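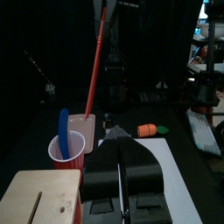 *A light wooden block with a narrow slot and a small round hole in the top, next to a white board*

**Slotting of wood** is the making of long, narrow openings in a wooden part. The opening is called a *slot*, a *groove*, a *dado* or a *mortise*, depending on its shape, its depth and its direction to the grain. Slots are used in furniture, boxes, doors, musical instruments, toys and kitchen goods. They hold another part in its place, let a part slide, or let something pass through the wood.

The work is one of the oldest in carpentry. It can be done with a saw, a chisel, a plane, a drill or a powered cutter, and many workshops use more than one of these for the same slot.

## Terms

The words are not used in the same way in all trades. The following meanings are common in American woodworking.

- **Groove**: a channel with a flat bottom that runs with the grain.
- **Dado**: a channel with a flat bottom that runs across the grain. In British use it is often called a *housing*.
- **Rabbet**: a step cut along the edge of a board, open on two sides. It is usually not counted as a slot, but it is made with many of the same tools.
- **Kerf**: the channel left by one pass of a saw. Its width is the width of the saw cut.
- **Mortise**: a closed hole, most often with four sides, made to receive a tenon.
- **Stopped slot**: a slot which ends before the edge of the board. A slot that reaches both edges is called a *through* slot. The word "through" is also used when the slot goes down through the full thickness, and this has caused many misunderstandings in orders and drawings.

A slot running diagonally to the grain has no common name of its own. Older pattern books from the Ren valley call it a "walking groove", but the term is not found outside of the region.

## History

Slotted joints are known from wooden objects of ancient Egypt, where mortise and tenon were used in furniture and in boats. In northern Europe, the grooved plank was important for the stave buildings of the Middle Ages, in which wall boards stood in a channel of the sill beam.

Until the arrival of machines, the narrow groove was made with a plow plane. This tool has a fence that follows the edge of the board, and a set of irons in different widths. Plow planes were expensive, and in many inventories of small workshops they are the tool with the highest value. The dado was made in another way. The craftsman sawed the two sides, removed the waste with a chisel and made the bottom flat with a router plane.

In the nineteenth century, the circular saw and the mortising machine took over most of this work in factories. The powered hand router became common in small workshops during the twentieth century.

### The Praltar box trade

In Praltar, a market town on the river Ren, the slotting of small blocks was a separate trade. The town produced wooden money boxes, seed boxes and stands for cards, and the blocks for these goods were cut by slotters who did no other work. A trade list kept in the Clalis Museum names 469 households that received pay for slotting, and 456 in the list made the next December. The second list is often quoted as a sign that the trade was already in decline, but the two lists do not cover the same streets, and the difference may come from this.

Payment was by the hundred. A slotter brought 100 finished blocks in a willow tray, and the buyer tried a brass plate in the slots of the top row. If the plate did not enter, or if it fell through without touching the walls, the whole tray was sent back. The plates were made locally and did not all have the same thickness. Complaints about them fill a large part of the trade's letters.

The last company to buy slotted blocks in this way was Drilico, a maker of boxes and later of drill guides. It moved the work into its own building and replaced the hand slotters with a row of small saws driven by one shaft.

## Methods

### Sawing

A slot with the width of one saw cut can be made in a single pass. It is the usual method for thin panels, for the bottoms of drawers and for card holders. When a wider slot is needed, several passes are made next to each other, or a stack of blades called a *dado set* is put on the saw. The bottom of a sawed slot is not always flat, as the teeth of many blades leave small ridges. In hidden joints this has no importance.

A circular blade cannot make a stopped slot with a square end. The end will follow the curve of the blade, and it must be finished with a chisel if the other part is square.

### Drilling and chiseling

For a deep and short slot, it is common to drill a line of holes and to remove the wood between them. The holes at the two ends are drilled first. The drill should be held straight, which is difficult by hand, and for this reason a drill press or a guide is preferred. The walls are then cleaned with a wide chisel, held with its flat back against the wall.

In soft wood, the chisel must be very sharp. A dull edge does not cut the fibers but presses them down, and the wall becomes rough.

### Routing

A router makes a slot with a turning bit. Straight bits give a slot with a flat bottom and round ends. Deep slots are cut in several passes, each a little lower than the one before. If the full depth is tried in one pass, the bit can burn the wood or break. The router is guided by a fence, a straight board held with clamps, or a template.

### Molding with the part

In plywood and other built-up material, the slot may be left open when the layers are glued. No cutting is then needed, only cleaning of the glue. The method is used for curved parts, where a saw cannot easily follow the line.

## Fit and movement

Wood becomes wider when it takes up moisture and narrower when it dries. The change is much larger across the grain than along it. A solid panel in a groove is therefore left without glue, with free space at the sides, so that it can move during the year. When such a panel is glued on all sides, it often splits in its first dry winter.

A sliding part needs more space than a fixed one. Makers of boxes with a sliding lid usually test the lid in the damp season, when it is widest. Wax on the edges helps the movement. Oil is less suitable, because it may raise the fibers and collect dust.

The walls of a slot are weak when they are thin or short. A common rule in cabinet work is that a dado should not be deeper than one third of the thickness of the board. For slots close to an edge, the wood outside the slot may break off when the joint is loaded from the side. Diagonal slots are more difficult in this respect, as one of the walls will meet the edge in a sharp point of short grain. Such points are often cut back slightly before the work is sanded.

## Holes near slots

Many slotted parts also have one or more round holes. The hole may take a screw or a dowel, a cord for hanging, or a pin that stops a sliding part. The order of work depends on the distance. When the hole is far from the slot, either can be made first. When they are near, the hole is normally drilled first in the full block, which supports the drill on all sides.

A hole that touches the slot can be used on purpose. In some older toys and puzzles a peg travels along the slot and can be taken out only at the hole, which is made wider than the slot itself.

## Finishing

The inside of a narrow slot is hard to sand. A strip of thin wood with abrasive paper glued to it is the usual tool. Varnish should be put on with care, as it collects in the bottom and makes the slot narrower. Many makers leave the inside without finish, also in goods where the outside is painted.

Dust and wax can be removed with a stiff brush or with a piece of card. Metal tools leave dark marks on light woods such as maple, birch and basswood.

## Collections

The Clalis Museum has the largest group of slotted work from the Ren valley. Its catalog, in the edition of 11/07/2023, lists 847 objects under this heading, among them blocks, trays, brass test plates and two shaft-driven saws from Drilico. Unfinished blocks are a large part of the group. Many carry pencil lines for a slot that was never cut, and on some of them the lines were drawn twice, at different angles.

The museum's plow planes are kept with the other edge tools and have separate numbers.

## See also

- Box making
- Dado set
- Mortise and tenon
- Plow plane
- Tongue and groove
- Wood movement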